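Three hours in the hide at Nallamstead

I went back to Nallamstead in April, mainly to see whether the beavers are as easy to find as the new leaflet makes out. The leaflet says you have "an excellent chance" at dusk. I have now been four times and seen one beaver, or at any rate one brown back going the wrong way across the pool, so I'd like to know who worked out that chance and what they were counting.

The evening tour costs £21. For that you get a walk down from the car park, a loan of binoculars (mine wouldn't focus on the left side) and a seat in the hide until the light goes. Our guide was keen and knew her birds. She was less sure about the beavers, and when I asked how many there were she told me the family was "doing well". Fine, but that isn't a number.
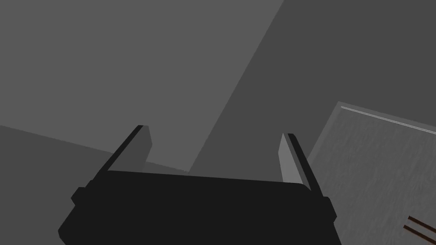 What I did see was plenty of chewed willow. Some of it was fresh and pale, and some had clearly been there since last year, going grey. We were shown the old stumps with as much excitement as the new ones. I don't mind a stump. I do mind being told that a stump means the animal is close by, when it could have moved half a mile upstream over the winter and left us all staring at its leftovers.

The board by the gate says the dam has brought 67 kinds of bird to the site. Brought them from where? I walked this valley for years before there was any dam, and there were reed buntings and snipe and a kingfisher most mornings. I'd happily believe there are more now. It looks wetter and better, and the frogs were making a terrific racket. But if you didn't do a proper count beforehand you can't hang the whole list on one family of beavers.

I said some of this in my last post and got told off for it.

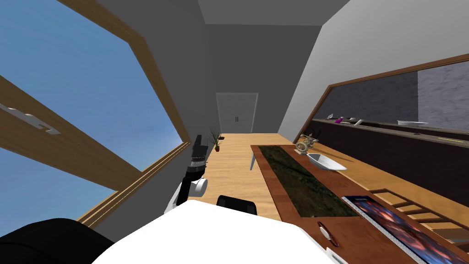

Olga Sotomayor wrote that I was being unfair, that she had sat in the same hide last summer and watched two kits feeding for most of an hour, and that people who turn up four times and complain should try turning up at five in the morning. She also said the count was done, by the Gralleck survey group, the year before the release, and that I could have asked to read it.

So I asked. It came to 614 records over one season, nearly all of them made from the footpath on the east side. That's better than nothing, and I was wrong to say there wasn't a count. I still wouldn't compare it with a list made from a hide with a view over the whole pool, where somebody is sitting most evenings with a flask and a telescope. More eyes in a better spot will always find more birds.

As for five in the morning, I'll try it. The gate doesn't open until seven, so it will have to be from the road bridge, which is free and has a decent view of the lower pool if the lorries leave you alone. I'll take my own binoculars and write down the blank mornings too.
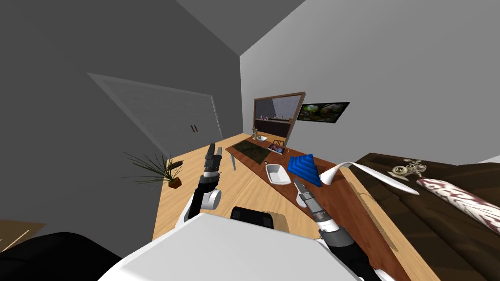 Recent posts

Is the Maes otter really back?
80 nest boxes and who is checking them
Flurora meadow seed, one year on
Hedgehog tunnels: what I got was mostly cats
A wet walk round the lower pool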